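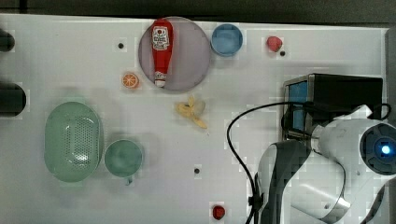 A reader of the first draft objected that daily horoscopes were never meant to be tested this way, that a forecast is written to be thought over during the day and cannot be judged by picking it out of a pile. We take the objection seriously, but it is hard to square with how the forecasts are sold. The Lirkik app tells its users that each text is "written for your sign and no one else's." If that is so, a reader should be able to find the right one more often than by guessing.

4.2 Sign recognition

We recruited 210 adults in Haslam and Cisitz who said they read their horoscope at least once a week. Each was given five forecasts taken from Lirkik for the day before, with sign names, dates and any mention of planets removed. One of the five was for the reader's own sun sign. Readers were asked which text best fit the day they had just had. With no effect of any kind, we would expect 42 correct picks. We got 41.

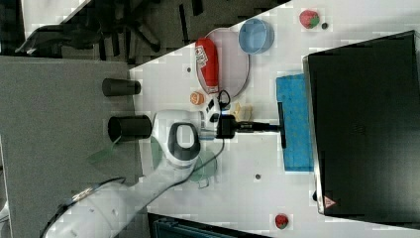 Last modified: August 8, 2024

This does not prove that the forecasts are empty. It shows that people who like them, and who had a full day to compare them against, could not tell theirs from four others. Confidence was no guide. Readers who called themselves "very sure" were right no more often than those who said they had guessed, and several told us that two or three of the texts fit them equally well.

We also looked at the wording. In a set of 20 forecasts, 16 contained at least one sentence that would hold for nearly any adult on nearly any day, such as a hint that an old matter needs attention or that someone close is holding back.

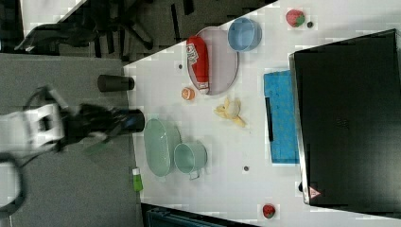
Sentences of this kind were also the ones readers underlined most when we asked them to mark what had come true. The few forecasts that made a clear claim, for example that money would arrive before noon, were mostly left unmarked.

Supporters on the Flollell message board have offered another account. In their view the sun sign alone is too coarse, and a forecast drawn from the full birth chart would do better. It might. We have not tested that, and we note only that the same board praises the sun-sign texts when they seem to hit. A claim that is precise after a success and coarse after a failure is difficult to check, and we would want the rule for scoring agreed in writing before any new readings are handed out.
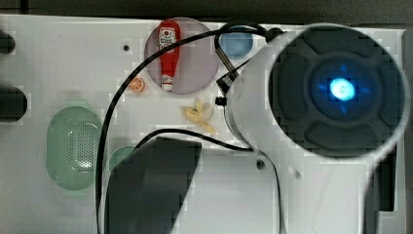 Figure 4. White tabletop with robot arm, seen from above.

Two limits remain. All our readers volunteered, and the texts came from a single app over a short period in August. A larger sample could pick up a small effect that ours would miss, though an effect that small would be of little use to someone deciding whether to sign a lease.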